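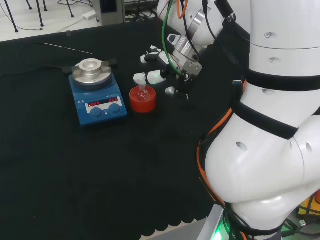

The kitchen at the back of the Hitberg shop smells of walnut oil and wet wool, and the first thing you are offered when you come in is a stool, because the explanation is going to take a while. The woman who runs the dye workshop has been at it for most of her adult life, and she has not yet learned to give a short answer, for which I was grateful all afternoon.

"People think it's about flowers," she says, pulling a skein out of a bucket and giving it a good squeeze. "They come in with an armful of something pretty from the yard, and they're so pleased, and I have to tell them that the pretty things mostly give you beige. A very nice beige! But beige. You want red, you dig. It's the roots."

The roots in question are madder, grown in two long beds on the slope toward Punberg, where the soil is chalky and drains well. She leaves them in the ground for three years before lifting any, and she is firm on this point. Younger plants will give a color, she says, but a thin one, more salmon than red, and it makes her sad to see it on good yarn.

The recipe she works from is older than the shop, older than the town hall, and written in a household book from 1704 that turned up in a box of church papers in Kormont. She has only ever worked from a copy, and she keeps it in a plastic sleeve that has gone pink at the corners. The handwriting took her a whole winter.

"There's a word in the second line I read as 'brine' for years," she says. "So I salted everything. Then a lady from the library looked at it over my shoulder one day and said, that's 'bran,' dear. Well! I went home and tried it with wheat bran and it was like somebody had opened the curtains."

What the old writer doesn't give is a temperature. The bath is to be kept "so warm as the hand will suffer," and whose hand is anyone's guess. She has settled on 70 degrees Celsius as the point she will not go past, as madder taken too hot goes brown on her, and there is no coaxing it back. For a full batch she holds the pot below that for an hour, lets it cool with the wool still in it, and goes to bed.

She does her testing in small amounts first -- a few grams of yarn, a jam jar's worth of liquid -- and writes each one down on a card with a snip of the yarn stapled to it. The cards live in shoeboxes. I asked whether she ever looks back through them and she laughed for quite some time.

"I look for one card and I lose the morning," she says. "There's one from a February when the pipes froze and I used melted snow. Gorgeous. A real brick red. I've never got it again, and I've melted a lot of snow."

The water matters more than newcomers expect. Hitberg's is hard, and madder likes that. A friend who moved down the valley took 30 plants with her and could not get a proper red until she began dropping a little chalk in the pot.

Most of the yarn goes to Moussa, the weaving studio across the square, which has ordered 200 skeins for a set of wall hangings. They wanted them all to match. She told them, kindly, that they would be cousins.

By now it was past four and the light was going. She had a pot to strain, and she handed me the other side of the cloth.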